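Trerwood Packing Room – Gallery

The packing room at Trerwood was refitted over the winter, and these notes and pictures cover the new layout. The room is on the ground floor behind the offices. It handles small black parts that come through from the molding side, get looked over, and go into cartons for Surex and a handful of smaller customers.

The old layout had everything on one long bench. Parts were set down at one end and pushed along by hand, and by the afternoon the middle of the bench was usually full. Harish Rajan drew up the change in October and measured the room himself. His first drawing had the belt down the center with people on both sides. That would have blocked the door to the stock cage, so the belt went to the wall instead and the walking space stayed open.

The work was finished on 2020-02-11. It took 3 people 2 days to move the old bench out, bolt the legs down and run the power. The bench is now in the maintenance shop, where it has a vise on it.

The belt

The conveyor is the main item in the room. It has a dark green belt in an aluminum frame and stands on slotted extrusion legs, the kind that takes a bolt anywhere along its length. We chose that type for the legs so that the height could be changed later without drilling. Lizeth Marulanda asked for it to be a little lower than the supplier's drawing, and after a week of use the others agreed with her.

The surface is smooth and matte. Black parts are easy to see on it, which was a worry when the color was picked from a small sample. The other choice was black, and that was ruled out early.

A white table stands at the end of the belt. Parts wait there before they go on. The white top was left over from the old inspection corner and has been kept because small scratches and flakes of plastic show up on it.

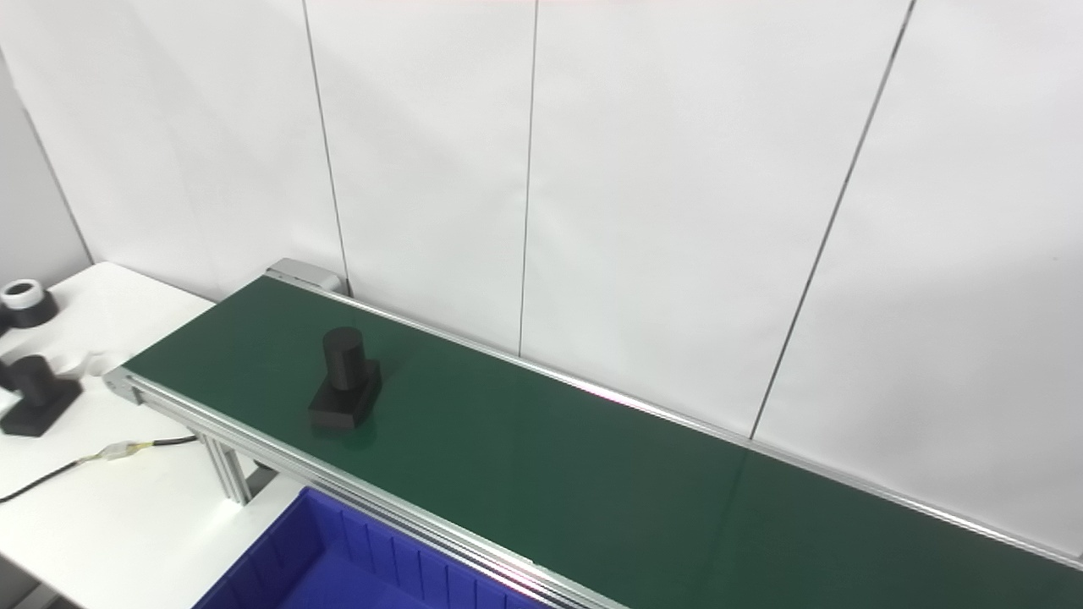 Black part on the green belt, with the white table at the left.

The part on the belt is a cylinder standing on a rectangular base block. It goes on base down. The base is flat and has squared edges, so the part stands up by itself and does not need a tray or a fixture. Some of the earlier parts we packed were round on all sides and had to ride in foam, and the foam wore out quickly.

A second part much like it is on the table, along with a black cylindrical holder that has a white ring-shaped cap. The holder is open through the middle. Holders are packed separately from the other parts and have their own carton size.

Spacing

Parts are placed one at a time with a clear gap between them. In the first days they were set down close together, and the people at the far end could not keep up with wiping and bagging. Now the rule is that a part goes on when the one before it has passed the first leg. This is slower on paper, but fewer parts get handled twice.

The Bautista order was the first full job on the new line, at 4,000 pieces. It went out in one shipment. There were 22 pieces set aside for marks on the base, and most of those marks came from the old wire baskets, which have since been replaced with lined ones.

Cables

A black cable runs across the lower part of the table toward the leg of the conveyor. There is a translucent connector joint in it, with yellow and white wiring, and past the joint the cable splits into thinner strands. A cable clip under the table edge is on the list for the next round of small jobs. Until then, please lift parts over the cable and do not slide them across it.

The outlet strip on the wall was moved up at the same time as the other work – it used to be at floor level behind the bench, and cartons were always being pushed against it.

Cleaning

The belt is wiped at the end of each shift with a damp cloth and left to dry before the covers go on. No solvent. The side rails can be done with the same cloth. Scraps of paper and tape from the table should go in the bin before the belt is started, as anything light tends to travel along and end up under the far rail. The gap by the wall is narrow, and getting things out of it means a long brush.

The end roller is checked once a month. Harish keeps the sheet for this on the back of the door.

Still to do

The lighting over the far end is the same as before and needs another fixture. Vunov has quoted for two types, and we are waiting on a price for the longer one. The floor tape for the cart parking area has been bought and will go down when the floor has been washed.

Lizeth has also asked for a shelf above the table for carton labels, which are kept in the office for now. The wall there is solid enough to take it. The only question is whether it would be in the way of the stock cage door, and a cardboard mock-up is going up to find out.

Comments on the layout can be left with Harish or written on the sheet by the door.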